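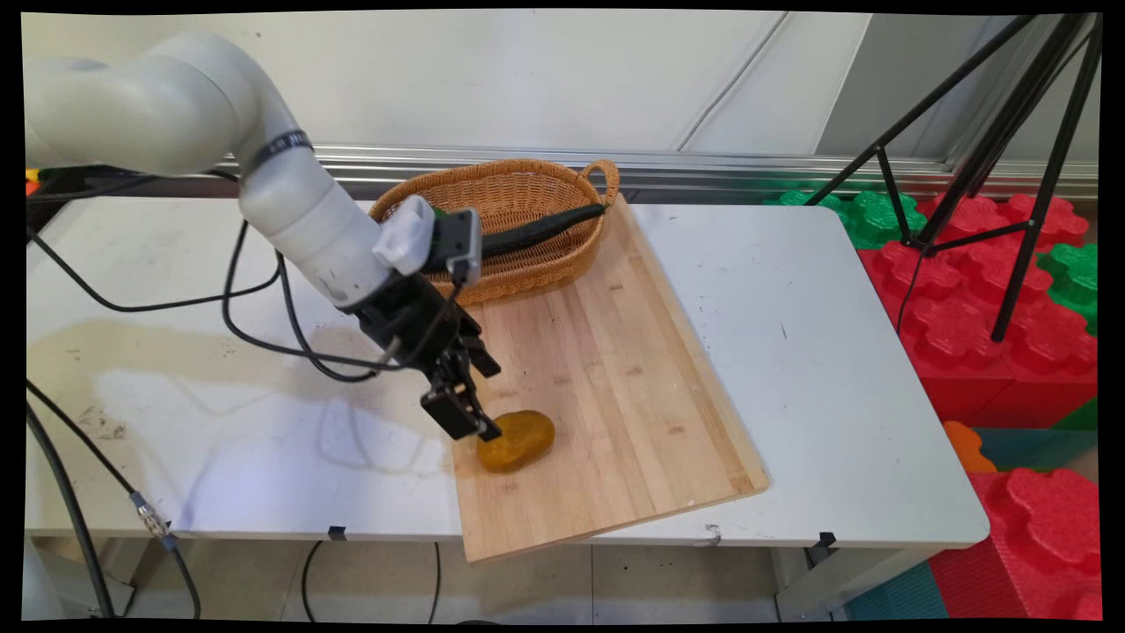 Astier 80 Bench Scale

Model 2301

The Astier 80 is a compact bench scale for portioning, recipe work and incoming goods checks in small kitchens, bakeries and farm stores. It has a capacity of 3000 g and reads in steps of 1 g over the full range. The scale has been in production since 2018. The current version has the same footprint and mounting holes as the first one, so older wall brackets and covers still fit.

Weighing platform

The platform is a single pressed sheet of stainless steel with rolled edges. It lifts off without tools and can be washed in a commercial dishwasher. Four rubber posts hold it in place. The posts are a wear part and should be replaced when they no longer spring back after being pressed with a thumb. A raised lip at the rear keeps round produce from rolling onto the display.

Items larger than the platform may be weighed as long as they do not touch the display housing or the bench. For loose goods, use the deep tray (sold separately) and press TARE before filling.

Display and keys

The display is a backlit LCD with dark digits on a light ground. It faces forward on the base and can be moved to a wall bracket with the extension cable. There are four keys: ON/OFF, TARE, UNIT and HOLD. The keys sit under one sealed film and can be pressed with gloves on.

UNIT steps through grams, ounces and pounds with ounces. The last unit used is kept when the power is off. HOLD freezes the reading until the key is pressed again or the load is removed.

Power

The scale runs from the supplied power adapter or from four AA cells. Cells are not included. When both are present the adapter takes priority. The scale switches itself off after a period of no use in battery mode; in adapter mode it stays on. A low battery mark shows at the left of the display. Readings taken while the mark is flashing should be repeated with fresh cells.

Setting up

Place the scale on a firm, level surface, away from fans and oven doors. Turn the feet until the bubble sits inside the ring. Let the scale stand in the room for an hour before first use, longer if it has come from a cold vehicle. Switch on with the platform empty and wait for the zero.

Calibration

The scale is calibrated before it leaves the Salminen workshop, and the sheet in the box lists the readings taken. To recalibrate, hold TARE while switching on, wait for CAL, and place the test weight in the center of the platform. Do not use packaged food as a test weight — the printed weight is not accurate enough for this purpose.

Service calibration by Salminen includes a corner load test and new feet. Scales sent in during July are returned more slowly on account of the summer shutdown.

Cleaning

Wipe the base with a damp cloth and mild soap. Do not spray the base or place it under running water. Flour and dried starch around the load post will cause slow or drifting readings and should be removed with a soft brush, with the platform off.

In the box

Base with display
Stainless platform
Power adapter
Rubber posts, one spare set
Calibration sheet
Printed instructions

Accessories

Zevumeck deep tray, stainless
Zevumeck wall bracket with extension cable
Aditel clear cover, pack of five
Test weight with case

The clear cover must be fitted before the scale is zeroed. Covers made for earlier versions leave the battery door exposed but are otherwise suitable.

Ordering and service

Orders and stock: Yu-na Ahn, sales desk
Repairs and calibration: Arvo Halonen, workshop

Please give the model number and the serial number from the label under the base when asking for parts. Page revised 25 May 2026.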